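The freestanding bath is a very expensive way to own a floor you can't clean

Opinion, by Liette Charbonneau

Every November the bathroom people send me their new catalogues, and every November there is a white bath standing by itself in the middle of a room as if it had been delivered and then forgotten. I have been writing about houses for long enough to remember when the same pages were full of corner tubs with steps up to them. We were told those were timeless too.

My quarrel is with the word "relaxing". The current Praltum brochure uses it on nearly every page, usually next to a folded towel. I spent a good part of last winter in a rented flat with one of these tubs, and relaxing is the last word I would pick. Handsome, yes. It looked splendid from the doorway. Then you ran a bath and started wondering where to put the soap.

Where does anything go?

A built-in bath has a ledge. It may be a mean little ledge with a line of grubby sealant along the back, but it holds the shampoo, the razor, a mug of tea and a paperback. The freestanding kind has a rim. Put a bottle on a rim and sooner or later you will hear it go in. The shops know this perfectly well, which is why they will sell you a rack to lay across the top. The one I was shown, by a firm called Grirnness, cost 78 pounds. Seventy-eight pounds to get back a worse version of the ledge you paid a man to rip out.

Manon Morin, who fits bathrooms and has been rude to me about my own for years, thinks I am being unfair. Her customers love theirs, she says. I asked how many of them she had gone back to see a year later and she changed the subject to grout.

What it costs

The bath itself is the cheap part. A plain Moldovan tub was 799 pounds when I looked, and the tap to go with it was extra, and so was moving the pipes to the middle of the floor. Normand Nguyen, a neighbour, had budgeted 1000 for the whole job. I won't print what he ended up paying, as his wife reads this column.

Nor is the water free. These things are deep, and the square-sided ones are roomy at the bottom, where your legs are, so you pour in a great deal before it reaches your shoulders. I ran mine properly full twice and after that I sat in a puddle like everyone else.

The floor

Now we come to my real complaint. A bath against a wall has three or four sides you never have to think about. Pull it out into the room and you have a strip of floor all the way round, too narrow to use and too wide to ignore. It collects hair. It collects the cap from the toothpaste. If you have chosen shiny tiles, and people who buy these baths always choose shiny tiles, every drip dries into a mark. I cleaned mine on my knees with a cloth wrapped round a wooden spoon.

Audrey-Anne Ross, a reader, wrote to say that she uses a long-handled mop and has no trouble at all. I believe her. I would like to see behind the bath.

Then there is the matter of taps. Black ones are in fashion, and against glossy white they do look smart, I'll give them that. In my rented flat they looked smart for as long as it took the hard water to find them. And with a chrome plughole in the bottom, as you so often get, you have two metals to keep bright by two different methods, and a third bottle of cleaner with nowhere to stand. Small things end up lying in the bath itself, down by the spout, and you fish them out before you can turn on the water.

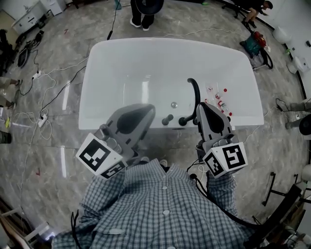

Who should buy one

Somebody with a very large bathroom, good knees and a shelf within arm's reach. I mean the shelf. Kamol Wiriya, who lets out the flat I stayed in, has since put a low stool beside the tub, and he tells me his guests have stopped writing to him about it. The stool slides about a bit, apparently, but it takes a bottle and a book.

For the rest of us I would suggest a boring bath, pushed up against a boring wall, with a wide ledge at the tap end. The Prastivell showroom had exactly one of these when I went in. It was at the back, behind the candles, with a box of leaflets in it.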